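Wedding Talk > Guests and Guest Problems > Billed for a wedding I didn't go to

girnelley_gal
Mar 10, 2019
Posts: 876

Need some outside opinions before I answer an email I shouldn't answer while annoyed.

My husband's cousin Ginevra got married in August at the Cloddale, the place with the lake and the very confident swans. We RSVP'd yes for both of us. Four days before, our son came down with something that left no towel in the house untouched. I texted her the same morning, said how sorry we were, and sent the gift anyway. She sent back a thumbs up. I took the thumbs up at face value, fool that I am.

Now it's months later and we get an email with an attachment. The attachment is an invoice. Two dinners at $93 each, "non-attendance," payable in 18 days. There is a line for a reference number. We are apparently a reference number.

My husband wants to pay and never mention it again. I want to have it framed. Who's right? 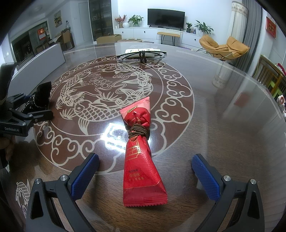
Red packet, brown cord

wissam_n
Reply #1

Do not pay this. An invitation is not a purchase order. If I invite you to dinner and you get sick, I eat your lasagna.

Also, what was the gift?

girnelley_gal
Reply #2

Check for $150 and a salad bowl she had registered for. The check was cashed, so it made the trip even if we didn't.

seatingchartsurvivor
Reply #3

Unpopular view coming. I planned my daughter's wedding and the final head count was due ten days out. After that you pay for every chair whether there's a person on it or not. We had no-shows who never said a word, and I was sore about it for a year. I never sent a bill, but I did write one in my head most nights.

So it's rude, yes, but I get where she's coming from. $186 is real money.

wissam_n
Reply #4

Getting where she's coming from is fine. She's still coming from there with an invoice.

Zaid Mansour
Reply #5

seatingchartsurvivor, she didn't no-show though. She texted four days ahead with a sick kid. Would you have wanted the kid there? Near the cake?

seatingchartsurvivor
Reply #6

I would not have wanted the kid near the cake. But one parent could have stayed home and the other could have come. That's what we did when I was raising mine. It's HIS cousin. He was healthy, as far as I can tell from the post.

girnelley_gal
Reply #7

He was healthy until the Saturday of the ceremony and then he very much was not. But you couldn't have known that and I did leave it out.
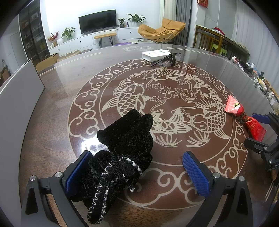 Drawstring pouch with the carp design under it

jihad_akl
Reply #8

I do catering, so let me be the boring one. Most places I work with will take a couple of plates off, or box the food, or feed it to the band, if you call and ask. The band is always hungry. Four days out we would not even have bought the fish. She may have been charged or she may not. Have you asked whether anyone else got one of these?

girnelley_gal
Reply #9

I had not, but my husband just called his brother Rami. Rami and his wife went to the wedding, stayed until the end, danced, and ALSO got an invoice. Theirs is for "additional beverage."

wissam_n
Reply #10

I withdraw everything and would like to hear only about Rami from now on.

Zaid Mansour
Reply #11

Additional to what?

girnelley_gal
Reply #12

It doesn't say. Rami maintains it was two beers and a ginger ale. His wife is maintaining a silence.

seatingchartsurvivor
Reply #13

All right, that changes it for me some. If she's billing people who showed up then money is tight over there, or the new husband has found a spreadsheet. I would call her. Not email. Call, ask how married life is, and let her be the one to bring it up.

hakance_bride
Reply #14

Disagree with calling. You'll end up apologizing, I know I would. Write back two lines. "So sorry again we missed it. Hope you're enjoying the bowl." Then stop typing.

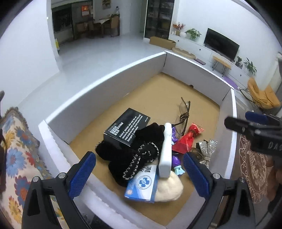 Odor removing bar and other small things in a tray

jihad_akl
Reply #15

The bowl line is a little mean. I'd keep it.

seatingchartsurvivor
Reply #16

It is mean, and they'll be at the same holidays for forty years. Call her.

girnelley_gal
Reply #17

My husband has agreed not to pay until we've talked to her, and I have agreed to let him do the talking. He's calling tomorrow after work. Rami wants to be on the line too and has been told no.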